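Speaker notes - student manipulation project, second talk
Lamduan Yimyam
5 October 2023

Slide 1. Title. Don't read it out. Say who I am and that I was the project's adviser, so I have every reason to oversell it and will try to keep that in check.

Slide 2. What the club set out to do. Teach an arm to clear a table by collecting hand demonstrations first and training on them later. They named the project Clulia. The proposal promised "household tidying" by December. Read that phrase slowly. Then say what we have: a table, a bowl, a bottle, and a lot of recordings of hands going near them.

Slide 3. Numbers. 1631 demonstrations recorded. The target was 1000, so on paper we beat it easily. I don't like this slide much, and the students know it. A count of recordings tells you how patient the students were. It says very little about whether the recordings differ from one another. Same table for nearly all of them, same few objects, and the same 3 people doing the moving.

(If somebody asks why I left the number in: the sponsors at Gistar wanted it.)

Slide 4. How a session runs. Keep this short, the audience has seen a glove before. One student wears the kit and does the move. Another calls the start and stop and writes down anything odd. They swap when the wearer gets tired, or they are supposed to. The log sheets suggest the swapping stopped in the second week.

Cables. Mention the cables. Every session lost time to them, and a student who is thinking about a cable doesn't move the way a person moves when tidying up at home. I raised this early and was told it would average out. I'd like to see the evidence for that.

Slide 5. The Dantas result. Dantas is the policy the club trained first, and it did well on the club's own test. Pause here. The test used the training table. When we moved the whole thing to the classroom across the hall, it reached for the bowl and stopped short, again and again. Gerkon, the second version, did better across the hall, but by then two of the students had started recording in there too, so what did we learn? Leave the question hanging for a moment and go on.

Slide 6. What I'd ask any student team now:
- Which recordings did you throw out, and who decided?
- Has anybody outside the team run the test?
- What happens with a bowl you didn't buy?

The club had a decent answer to the first one. Give them credit, they kept their rejects in a folder with notes.

Slide 7. Competition. We came home without a prize and I thought the judging was fair. The winning team had fewer demonstrations than us and a duller video. Their arm did the task in front of strangers - ours needed a restart.

Slide 8. Last slide, stays up during questions. Say that the students learned to solder, to label data and to argue with me, and that I'd run the project again with half the ambition. Ask for the lights to be left down a bit, the projector in this room is weak.

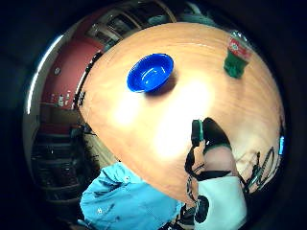 If questions run dry, go back to slide 3 and offer to share the log sheets. Somebody usually wants to know what it cost. I don't have a clean figure, so don't guess one on stage. Handouts are on the chair by the door.

Related items
Gerkon: notes from the hallway test
What we log in a recording session
Student project proposals, December round
Dantas training diary, part 2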